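Feb 6, 2024 - The Hesorura lunch is back on for March, and the kitchen is getting a run-through first. Thoa Quan is cooking, Bình Kim is on tables. 22 people have put their names down so far, places cost 5 each, pay Thư Mạch please.

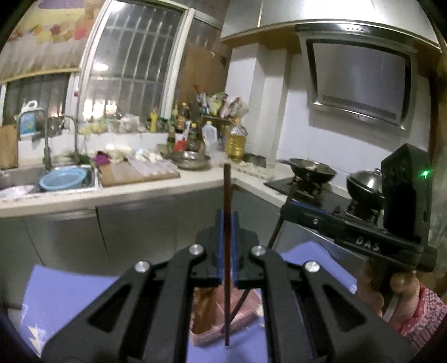

Menu not final. Thoa wants one wok dish, one soup, plus something cold for the early lot. White slices already on the chopping board by the sink, wok on the left burner with food in it, garlic out on the counter. Rice still to sort - Khang Giáp is asking at Maltero. Spice rack is full so no need to bring any more, thanks all.

Tables next. Bowls are fine but chopsticks are allways short, and last year 2 tables had to share. If you've got spare pairs at home drop them off with Bình before the day.

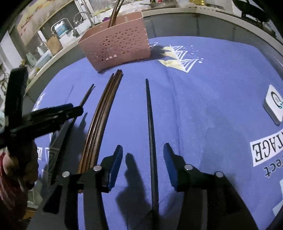
Chopsticks out on the blue tablecloth.

Doors at noon. Bring a tub for leftovers, there wil be some.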